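# Finding the Old Theses: A Catalog of Student Papers at the Edthorpe Library

Esther Kinyua and Zamfira Anghel
Final report, Library and Information Studies project course
May 28, 2022

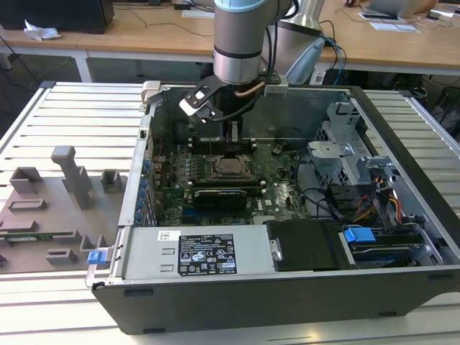
*Figure 1. Open desktop tower with the motherboard and memory slots in view.*

## How we got started

When we signed up for this project in February, we thought we would be building a simple list. The Edthorpe library has kept a copy of nearly every senior thesis handed in since the college opened its own print shop, and the only way to find one was a set of card drawers on the lower floor, plus the very good memory of whoever happened to be at the desk. Our job was to turn those cards into something a student could search from home.

There are around 2,000 theses in the collection. We did not get through them all (we wish we had!), but 700 now have full records, and we are pleased with how those came out.

## What goes in a record

We spent much longer on this than we had planned, mostly over tea. The cards give an author, a title, a year and a shelf mark, and sometimes a department. We kept all of those and added the adviser's name, the language of the text, and up to four subject words. Zamfira wanted an abstract for every thesis too, and she was right that it would help readers, but most of the older papers have no abstract and we did not feel it was our place to write one for somebody else's work. Where the author did write one, we typed it in as it stands, spelling and all.

Names gave us the most trouble. Some authors married and came back for a second degree under a new name, and some cards had only initials. In the end we decided to enter the name exactly as it is printed on the title page and put any other form in a second field, so that a search on either one brings up the same paper. The Drurholm papers, a set that came over when the teachers' college there closed, use family name first all the way through, and those had to be turned around by hand.

## Subject words

We first let ourselves use any words we liked. After a week Esther had "farming" and Zamfira had "agriculture," and there was a thesis on beekeeping under "insects" that neither of us could find again. So we stopped, went back, and made a shared list. It has 23 broad headings, with the smaller words sorted under them. It is still a bit lopsided, with far too much under "education," but it holds together.

## Trying it out

We asked students in the Amato reading room to look for a paper on a topic of their own choosing and then tell us how it went. Most of them typed a whole question into the title box. We had never thought of that, so we moved the general search box to the top of the page and put the separate fields underneath it. The second group of testers seemed much happier, and one of them stayed for an hour reading about river ferries.

## What is left

The remaining cards run from the letter M onward, apart from the Marau gift, which is in boxes and has no cards at all. Whoever takes this on next should begin with those boxes, while the shelf list we made is still fresh. Our notes on names and the full list of headings are in the blue binder at the reference desk, along with a page of cards we could not read.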